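Seating the Processor: Notes on Desktop Assembly

Himcombe, March 30, 2020

Most faults on a newly assembled desktop are introduced before power is applied. The service shop at Himcombe logged 907 desktop builds last year and traced 182 returns to handling at the socket or to poor cable routing. The processor is held by the edges of its substrate, and the contacts are never touched.
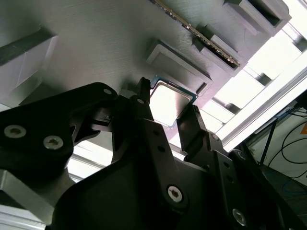
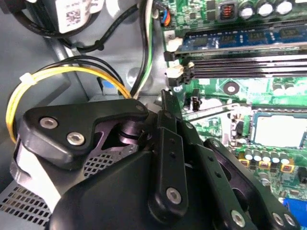 Orientation is settled before the chip is over the socket. The corner mark on the substrate is matched to the mark on the socket, and the part is lowered without lateral movement. No downward force is applied; the retention lever supplies it. Memory follows, pressed evenly at both ends until the latches close.

Power wiring is bundled early -- a zip tie near a bend keeps the leads away from the board -- and the tail of the tie is trimmed flush. Front-panel leads run along the edge of the motherboard. Shops working to the Nirnley checklist allow 400 seconds for this stage, and few need all of it.

Balogun disagrees on the order of work, and would leave every tie until after the first boot, on the grounds that a tied bundle gets cut open again whenever a connector proves to be one position off. The Trollgate bench went over to late tying in November and reports fewer ties used per machine, with no change in returns.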